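Godham House Training Kitchen
Housekeeping and Safety Inspection: Checklist with Comments

Date of inspection: Monday, September 24, 2018
Inspected by: Pascual Alarcón
Received on behalf of the kitchen: Tadeo Ledesma
Form reference: 3265
Areas covered: preparation room, wash-up, dry store, corridor to the rear door

Each item is marked Satisfactory, Attention or Action. Items marked Attention are to be dealt with before the next routine visit. Items marked Action are to be dealt with within 7 days and reported to the office in writing.

Section A. Floors and access

A1. Walkways clear of boxes, bags and cables: Attention
Comment: Two delivery crates had been left inside the rear door. They were moved during the inspection. Deliveries from Espinoza are to be taken straight to the dry store.

A2. Floor surface sound and free of trip hazards: Satisfactory

A3. Wet floor signs available: Satisfactory
Comment: Signs are kept behind the wash-up door. One has lost its printed face and should be replaced.

A4. Rear door opens fully and closes without force: Action
Comment: The door catches on the threshold strip. This was also recorded in February. The strip is to be refitted and the door tried with a loaded trolley before the item is closed.

Section B. Worktops and tables

B1. Surfaces free of cracks, chips and lifting edges: Satisfactory

B2. Tables steady under load: Attention
Comment: The table nearest the sinks rocks slightly. The foot is to be adjusted by hand. Folded card is not an acceptable repair.

B3. Cleaning materials kept away from food: Satisfactory
Comment: Spray bottles were on the correct shelf and labelled. The label on the degreaser is starting to fade.

Section C. Bowls, pans and other metalware

C1. Free of dents, sharp rims and loose handles: Attention
Comment: One colander has a bent handle and has been withdrawn. All other pieces were passed.

C2. Clean inside and out, including under the rim: Satisfactory
Comment: See the note on large bowls below.

C3. Stored at a safe height: Action
Comment: The heaviest mixing bowls are still kept on the top shelf of the Varkwood rack. Staff of average height cannot lift them down without stretching. They are to be moved to the bottom shelf and the shelf labels changed to match.
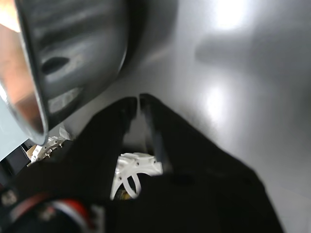

Large bowls are to be checked by hand and by eye each time they are brought out. The inspector asks that the outside be given the same care as the inside, as the outside is more often missed. On polished stainless steel, light falls in pale streaks along the curve, and a film of grease is easily taken for part of the reflection. The bowl should therefore be turned slowly under the light: a reflection will stay where it is, while a mark will travel with the metal. The rim is to be felt with a folded cloth and never with a bare finger. Any bowl with a nick or raised edge is to be set aside and entered in the equipment book.

Bowls are to be carried one at a time. A bowl that is too wide to be held against the body with both arms is to be moved by trolley.

C4. Nested bowls separate easily: Satisfactory
Comment: Bowls that stick together are to be eased apart on a table. Knives and spoons must not be used as levers.

Section D. Knives and small tools

D1. Knives stored in rack or sleeve: Satisfactory

D2. Number of knives agrees with the equipment book: Attention
Comment: One paring knife was entered twice under different numbers. The entry numbered 1551 is correct and the other has been struck out and initialled.

D3. Peelers, graters and tin openers clean and complete: Satisfactory
Comment: The fixed tin opener had been taken apart and cleaned. The kitchen is asked to keep to this practice.

Section E. Electrical items

E1. Plugs, leads and switches undamaged: Satisfactory

E2. Mixer guard in place and working: Satisfactory
Comment: The Itemum mixer was tried with the guard open and would not start, as required.

E3. Leads kept clear of sinks and hot surfaces: Attention
Comment: The kettle lead hangs over the front of the worktop. The kettle is to be moved to the socket beside the store.

Section F. Washing up and hand washing

F1. Hand basin clear, with soap and paper towels: Action
Comment: The basin was being used to stand jugs. It must be kept for hand washing only. The paper towel holder was empty and was filled at the time.

F2. Hot water at the sink at or above 60 degrees: Satisfactory

F3. Items left to drain with space between them: Attention
Comment: Pans had been stacked before they were dry. The lower rack should be used for lids so that the upper rack is free for pans.

Section G. Fire and first aid

G1. Fire blanket and extinguisher in place: Satisfactory

G2. First aid box complete and within date: Attention
Comment: Blue plasters are running low. Burn dressings are within date. The accident book was seen and is properly kept.

G3. Emergency notice displayed and legible: Satisfactory

Items for action

A4, C3 and F1. Mr Ledesma has accepted all three. He has asked that the shelf labels under C3 be supplied by the office, and this has been agreed. The refitting of the threshold strip will need the rear door to be out of use for part of a morning, and deliveries are to be directed to the front entrance for that time.

A copy of this form is to be kept in the kitchen folder until the next inspection has been signed.

Signed: P. Alarcón
Received: T. Ledesma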